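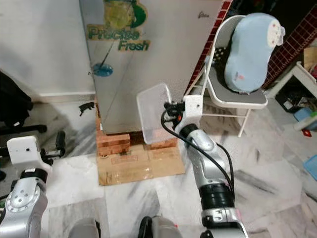 Plendlow's right arm with the clear container at the refrigerator, Clurkorbridge site.

Progress report to the Sildale Fund
Project Lò: keeping a two-armed mobile robot running in an ordinary room
Prepared by Hye-jin Shin, 29/08/2019

Dear Kaisu,

This has been our best stretch since the grant began in April, and I'm very happy to be writing it up. When we last reported to you, Plendlow was spending more time with its covers off than on. It is now doing container work between the table and the refrigerator most working days, and the maintenance log has finally become a dull thing to read!

Right wrist cable

The fault that ate up the early summer was in the cable on the right arm. The gripper would drop out whenever the elbow bent past a certain point, then come back as if nothing had happened. We replaced the connector, which helped for a few days, and then the whole cable, which fixed it. The new run leaves a bigger loop at the wrist and is held a little lower on the forearm, so it can move when the arm folds. We have logged 147 pick attempts on the right side with the new routing and haven't lost the gripper signal once. The left arm still has its original cable. It tests fine, but I'd like to swap it before it gives us trouble, and we have 2 spares on the shelf.

Grippers

Clear plastic is hard on us. The fingers close well enough, but a thin rim slides if there is any dust on the pads, and it took us far too long to see that the slipping followed our cleaning schedule. The pads now get wiped with a damp lint-free cloth before the first run and again after lunch. We also lowered the closing force, because the container was flexing and popping out sideways. I love this kind of fix: a cloth, one changed number, and a whole week of odd results explained.
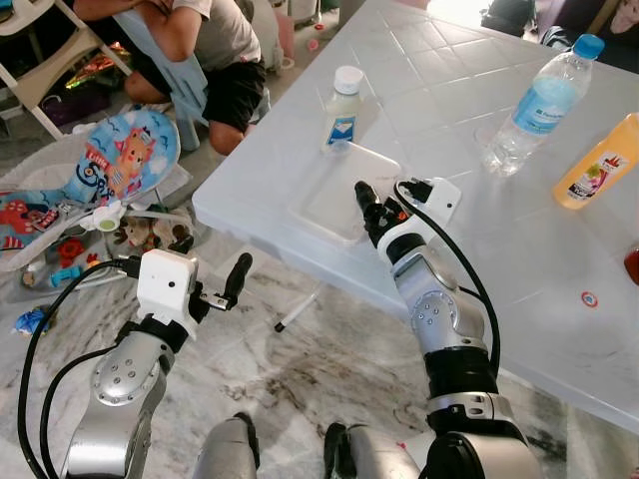
How often does the arm joint calibration have to be redone?

Once a week at present, plus any time a cable or gripper has been taken off. The procedure takes one person most of a morning, and the arms have to be warmed up first.

Base and wheels

The floor at Clurkorbridge is smooth, and the drive wheels pick up a fine gray film that makes the base creep when both arms reach out together. We clean the treads at the end of each day and check them for grit. The brake setting was raised one step in July. I'd still like to try a softer tread, and have asked the supplier for a sample pair.

Working at the refrigerator

Reaching inside is the part of the job I most wanted to tell you about. The elbow has to come in low and then lift, and our old path brought the wrist housing too close to the cabinet wall for comfort. The new path is slower on the way in and gives much better clearance. We now stop after every session to look over the wrist housing for scrapes and to feel the joint rings for moisture. Going in and out of a cold cabinet is something the arm's manual hardly covers, so we are writing our own page on it and will gladly share it.

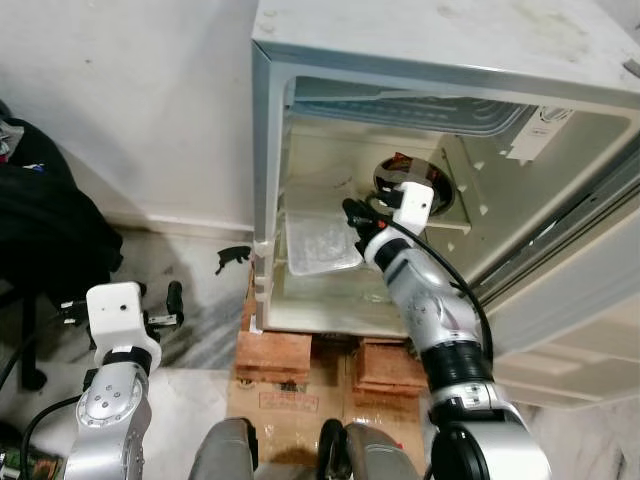 Right gripper inside the open refrigerator, above the container.

Service and spending

The first full service came due at 400 operating hours. Joint screws were checked for torque, and only the left shoulder needed any attention. Parts spending is under budget so far, mostly thanks to making our own cable clips. If you agree, I'd put the difference toward a second set of finger pads and the left cable job.

Next period

Left cable swap first, then the tread trial. The refrigerator maintenance page should be in draft by the time you visit. Please bring shoes you don't mind kneeling in, as I'd love to show you the wheel assembly up close.

Hye-jin Shin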